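Workshop notebook, Ternby writing room
February 2023

Draft 3 of the Plustatstead book, notes after read-through with Rania Ghanem. 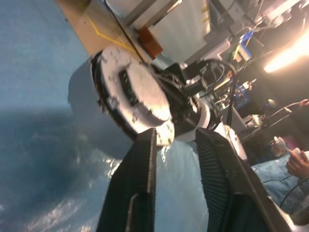
Prologue

Still two pages too long. The sea-mother legend works when it is told flat, the way Chamoun's grandmother would tell it. Cut the part where the narrator explains the curse. Readers get it from the lamp going out.

Rania wants the prologue in present tense. Tried it on the first page and didn't like it. Leaving it in past for now.

Chapter 2

Jurker comes across as a plain villain until the ferry crossing. He needs something small before that, maybe the business with the salt debt. Moved the debt up from chapter 7. This breaks the line in chapter 5 where Chamoun hears of it for the first time. To fix.

The oath has different wording in chapters 2 and 11. Use the chapter 11 version, minus "forever."

Magic

Names have a cost: whoever speaks a true name loses a memory. We had Chamoun speak the river's name twice and lose nothing. Rania caught it on page 303. Options are to drop the second time or let him forget his brother's face. Second option is better but means rewriting the reunion, around 30 pages from the end.

Also need to settle whether the drowned can lie. Chapter 9 says no, chapter 12 depends on yes.

Map

Plustatstead is north of the marsh in the text and east of it on the sketch. Go with the text. The road to the ferry then takes a full day on foot, so they arrive after dark and the gate conversation has to happen by lantern.

To do before the next read-through

Fix chapter 5
Reunion, new version
Ask Rania for her marked copy of the last part
Title still open, want it decided by May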